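Plonano Example Collection: Frequently Asked Questions

Last tidied in July. If your question is missing, write to the Semaan desk and we'll add it, possibly with an answer.
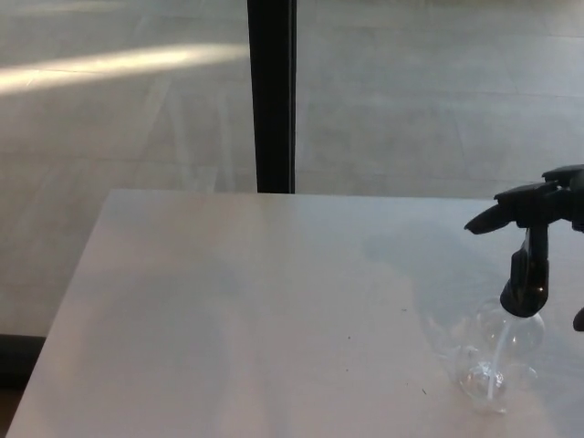

Plonano gathers examples for a learning system, and most of our day goes into doing dull things with household objects until a machine gets the idea. One example is one attempt at one task, start to finish, with a written label. The target for the current round is 4000. We have 3779. The clear spray bottle with the black trigger head is popular with the people who pick our tasks and unpopular with everyone else, as see-through plastic on a white table leaves a vision system very little to hold on to apart from a few highlights and that thin white tube running diagonally inside.

Why so many examples of the same thing?

Because they aren't the same. The object moves, the light moves, the operator has had lunch. A system trained on one perfect grasp learns one perfect grasp and is baffled by everything after it.

Do you keep the failed attempts?

Yes, labeled as failures. Please don't delete yours out of pride. A fumble with an honest label is worth keeping. A fumble labeled "success" costs us an afternoon, usually a Monday.

How long is a session?

200 attempts, with breaks. People have asked to do more. They ask once.

What counts as a success for the spray bottle?

Depends on the task card. "Grasp" means the hand has hold of it. "Lift" means it leaves the table and comes back to it upright. Nothing on any card says "spray," so please stop asking.

Can I wipe the table first?

Yes, but don't polish it. Kitchens have specks, and the system may as well meet them now. Anything bigger than a crumb goes.

The sun is on the floor again. Should I close the blinds?

No. Carry on and tick the daylight box. Glare on the tabletop itself gets its own box, which is the one under it.

What's the difference between Andura and Clarnolel?

Andura is the software you record with. Clarnolel is where the recordings go to be checked. If Andura says "saved" and Clarnolel says "missing," believe Clarnolel and keep the local copy for 7 days.

Can I name the robot?

You can. The label field won't accept it.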